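컴퓨터 화면 속 '창'은 누가 정리할까? 창 관리자 이야기

읽는 시간 7분
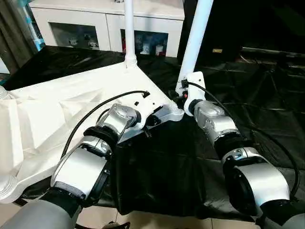
탁자 쪽으로 뻗은 로봇 팔 두 개. 검은 케이블이 팔을 따라 이어져 있어요.

컴퓨터를 켜요. 그림판을 열어요. 인터넷도 열어요. 음악도 틀어요. 그럼 화면에 네모가 세 개 생기죠? 이 네모를 '창'이라고 불러요. 영어로는 윈도우(window). 집에 있는 창문이랑 같은 말이에요.

근데 궁금하지 않아요? 네모가 겹치면 누가 위고 누가 아래인지, 그걸 정하는 건 누구일까요?

답부터. '창 관리자'라는 프로그램이에요. 눈에는 잘 안 보여요. 컴퓨터가 켜져 있는 동안 뒤에서 계속 일해요.

책상이랑 비슷해요

책상 위에 종이가 세 장 있다고 해 봐요. 맨 아래 수학 숙제. 가운데 그림. 맨 위에 편지. 편지에 가려서 숙제는 귀퉁이만 보여요. 숙제를 하고 싶으면? 쏙 빼서 맨 위에 올리죠.

컴퓨터에서는 손 대신 마우스로 해요. 뒤에 있는 창을 콕 누르면 앞으로 나와요. 이때 창 관리자가 하는 일은 이래요. 누른 자리를 본다. 그 자리에 어떤 창이 있는지 찾는다. 그 창을 맨 위로 올린다. 화면을 다시 그린다. 끝.

눈 깜짝할 사이에 다 해요. 진짜로 깜짝보다 빨라요.

하나 더. 종이는 빼다가 구겨질 수 있는데 창은 안 구겨져요. 가려진 부분도 그대로 있어요. 프로그램이 자기 그림을 따로 가지고 있다가, 앞으로 나오면 보여 주는 거예요.

순서표

창 관리자는 순서표를 갖고 있어요. 1번이 맨 위, 2번이 그 다음, 3번이 그 아래.

그림판이 3번이었는데 우리가 눌렀다? 그럼 그림판이 1번. 원래 1번은 2번으로, 2번은 3번으로 밀려요. 급식 줄에서 맨 뒤 친구가 갑자기 맨 앞에 선 거랑 같아요. (급식 줄에선 그러면 안 돼요.)

이 순서를 어른들은 'Z 순서'라고 해요. 왜 Z냐면, 가로를 X, 세로를 Y라고 부르거든요. 앞뒤로 깊어지는 방향은 Z. 중학교 가면 X랑 Y는 또 만나요. 지금은 몰라도 됨.

창의 크기는 어떻게 바꿀까

창 가장자리에 마우스를 대 보세요. 화살표 모양이 바뀌죠? 그때 누른 채로 끌면 창이 커졌다 작아졌다 해요.

화면은 아주 작은 점으로 되어 있어요. 점 하나를 '픽셀'이라고 해요. 창 관리자는 창의 크기를 이 점의 개수로 기억해요. 예를 들어 가로 606점, 세로 491점. 그리고 화면 왼쪽에서 72점 떨어진 곳에서 시작. 이런 식으로 숫자로 적어 둬요.

끌면 숫자가 바뀌어요. 606이 607이 되고 608이 되고... 우리 눈에는 창이 스르륵 늘어나는 걸로 보이고요.

너무 작게 줄이려고 하면? 어느 순간 더 안 줄어드는 창이 있어요. 고장 아니에요. "이것보다 작으면 단추가 안 보여요!" 하고 프로그램이 미리 말해 둔 거예요. 창 관리자가 그 부탁을 들어 주는 거고요.

세 개의 단추

창 위쪽 구석에 조그만 단추들이 있어요. 컴퓨터마다 왼쪽에 있기도 하고 오른쪽에 있기도 해요. 보통 세 개.

내리기. 창이 숨어요. 꺼진 게 아니라 숨은 거. 화면 아래 줄에서 다시 부르면 나와요.

키우기. 화면에 꽉 차요. 한 번 더 누르면 원래 크기로. 원래 숫자를 적어 뒀다가 그대로 돌려주는 거예요.

닫기. 진짜로 닫혀요. 그리다 만 그림이 있으면 "저장할까요?" 하고 물어보는 프로그램이 많아요. 꼭 읽고 누르기! 급하게 '아니요' 눌렀다가 그림 날린 사람 여기 있어요.

겹치는 창, 안 겹치는 창

창을 겹치지 않게 늘어놓는 방법도 있어요. 욕실 벽 타일 본 적 있죠? 빈틈없이 딱딱 붙어 있는 거. 창도 그렇게 놓을 수 있어요. 이름도 '타일' 방식이에요.

창 하나를 열면 화면에 꽉 차요. 두 개를 열면 반씩 나눠 가져요. 세 개면? 하나는 왼쪽 반, 나머지 둘은 오른쪽을 위아래로. 가려지는 게 없어서 편해요. 대신 많이 열면 하나하나가 엄청 좁아져요. 창 7개를 열면 글씨 읽기가 힘들어요.

'후붐(Huvum)'이라는 프로그램이 이 방식을 써요. 만든 사람은 알바르 셰베리(Alvar Sjöberg) 아저씨. 창 찾느라 시간 쓰는 게 너무 싫어서 만들었대요.

반대로 '야키라노(Jakirano)'는 겹치는 방식이에요. 창을 아무 데나 놓을 수 있고, 뒤에 있는 창은 살짝 어둡게 보여요. 어느 게 맨 앞인지 금방 알 수 있게요. 우에다 이츠키(Itsuki Ueda) 씨가 만들었고요, 이런 말을 했어요. "제 책상도 원래 지저분해요. 화면도 좀 지저분해도 괜찮아요."

뭐가 더 좋냐고요? 사람마다 달라요. 그림 그리는 사람은 한 창을 크게 쓰고 싶고, 글을 보면서 베껴 쓰는 사람은 두 창이 나란히 있는 게 좋고.

글자는 어느 창으로 갈까?

창이 세 개 열려 있어요. 키보드로 '안녕'을 쳐요. 그 글자는 어디로 들어갈까요? 세 군데 다? 아니죠. 한 군데만.

지금 글자를 받는 창을 "초점이 있다"고 해요. 보통 맨 앞에 있는 창이에요. 연극에서 조명 받는 배우 같은 거예요. 조명은 하나고, 창 관리자가 그 조명을 들고 있어요.

가끔 열심히 치고 있는데 갑자기 다른 창이 톡 튀어나와서 글자를 뺏어 갈 때가 있어요. 으 진짜 짜증나요. 이걸 '초점 뺏기'라고 부르고요, 창 관리자 만드는 사람들도 싫어해서 막는 방법을 계속 연구해요. 새 창이 떠도 조명은 안 주고, 아래 줄에서 깜빡깜빡만 하게 하는 식으로요.

태블릿에는 왜 창이 없지?

있어요! 보통 한 창이 화면을 꽉 채우고 있어서 창처럼 안 보이는 거예요. 손가락은 마우스 화살표보다 뚱뚱하잖아요. 조그만 단추를 누르기 어려워요. 그래서 단추를 없애고 손으로 쓱 밀어서 바꾸게 한 태블릿이 많아요.

화면을 반으로 나눠서 앱 두 개를 같이 보는 태블릿도 있어요. 아까 그 타일 방식 기억나죠? 똑같은 생각이에요.

책상을 여러 개 쓰기

창이 많아지면 책상을 하나 더 쓰는 방법도 있어요. 진짜 책상 말고 화면 속 책상. '가상 데스크톱'이라고 해요. 1번 책상에는 숙제, 2번 책상에는 음악이랑 그림. 키보드 단추 몇 개로 휙휙 바꿔요.

모니터는 하나인데 책상은 여러 개인 셈이죠. 안 보이는 책상의 창들은? 그대로 열려 있어요. 2번 책상에서 틀어 둔 음악은 1번 책상에 있어도 계속 들려요.

처음 쓰면 창이 사라진 줄 알고 깜짝 놀라요. 옆 책상에 있나 먼저 찾아보세요.

종이로 창 관리자 놀이

색종이 네 장이랑 연필만 있으면 되요.

1. 색종이에 프로그램 이름을 하나씩 써요. 그림판, 음악, 편지, 게임.
2. 공책 위에 조금씩 겹치게 놓아요. 공책이 화면이에요.
3. 한 사람은 '손님', 한 사람은 '창 관리자'.
4. 손님이 보이는 부분을 손가락으로 콕 짚어요. 관리자는 그 종이를 맨 위로 올려요.
5. 관리자는 옆에 순서표를 적어요. 바뀔 때마다 고쳐 쓰기.
6. 손님이 빨리빨리 짚으면 관리자가 바빠져요. 역할 바꿔서 또 하기.

손님이 두 종이가 겹친 데를 짚으면? 위에 있는 종이를 누른 걸로 쳐요. 컴퓨터도 보통 그래요.

완전히 가려진 종이는 짚을 수가 없어요. 그럼 어떻게 부를까요? 공책 아래쪽에 네 이름을 한 줄로 적어 두고 거기를 짚게 해 보세요. 컴퓨터 화면 아래에 있는 줄이 그런 일을 해요. '작업 표시줄'이라고 하죠.

낱말 모음

창: 프로그램이 보이는 네모.
창 관리자: 창의 순서, 크기, 자리를 정하는 프로그램.
픽셀: 화면을 이루는 작은 점.
초점: 키보드 글자를 받는 창의 상태.
타일 방식: 창을 겹치지 않게 늘어놓는 방법.
가상 데스크톱: 화면 속에 있는 여러 개의 책상.

다음 글은 마우스 화살표 이야기예요. 화살표가 왜 비스듬한지, 왜 가끔 모래시계나 동그라미로 바뀌는지 쓸께요.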